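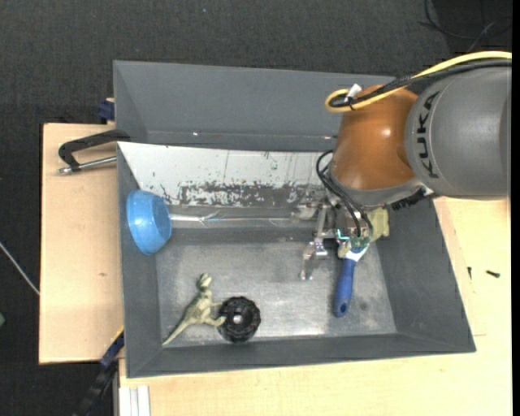 How long should a backup of household files be kept before it is deleted? Long enough to cover the time it takes you to notice that something is missing, which in my house is measured in months.

I spent part of July redoing the backups for our two laptops and the desktop. The old arrangement was a nightly copy to an external drive, with each night's copy replacing the one before it. This protects against a dead disk and very little else. In November I went looking for a folder of scanned tax papers and found that I had deleted it in the spring, while clearing space. The nightly job had faithfully deleted it from the external drive as well.

The new arrangement uses snapshots. Each run produces what looks like a full copy, but files that have not changed are stored once and shared between runs. The space cost of an extra snapshot is therefore the size of whatever changed that day. For us this is small, apart from days when somebody imports photos.

The machine doing the work is a small Hevmont box that used to sit under the television. It has two drive bays and a fan that I replaced last year. I named it Żak, which was a mistake. The web interface displays the name correctly, the mail notifications replace the first letter with a question mark, and one of the laptops refuses to resolve it at all. I now refer to it by address in every script.

Current retention, per machine:

Daily snapshots, kept for 25 days
Monthly snapshots, kept for 2 years
Yearly snapshots, kept until the drive is full

The pruning job runs on Sundays after the last snapshot finishes. I first had it running at the same time, with a lock file to keep the two apart, and the lock file was left behind after a power cut. Pruning then skipped itself without any message for several weeks. The job now checks whether the process that wrote the lock is still running, and it sends mail if it skips.

For the copy outside the house I use Nondisia, on the plan that allows up to 50 restores a month. Everything is encrypted before it leaves. The key is printed on paper and kept in two places, neither of them the house. Upload speed on our line is poor, so the first full copy took most of a week — I paused it during the evenings.

Testing was the part I had always skipped. I wrote a short script that picks 3000 files at random from a snapshot, restores them to a scratch directory and compares checksums against the originals. Files modified after the snapshot are excluded by timestamp. The first run reported a mismatch on a handful of mail index files, which the mail program rewrites without updating the modification time. I excluded that directory from the test and left it in the backup.

Two things are still open. The desktop has a virtual machine image that changes every time it is started, and block-level deduplication would handle it better than what I have. I also have no good way to back up the phones. The Fukus app can export to a network share, but it stops when the screen locks, so for now I plug them in and copy the photo folder by hand.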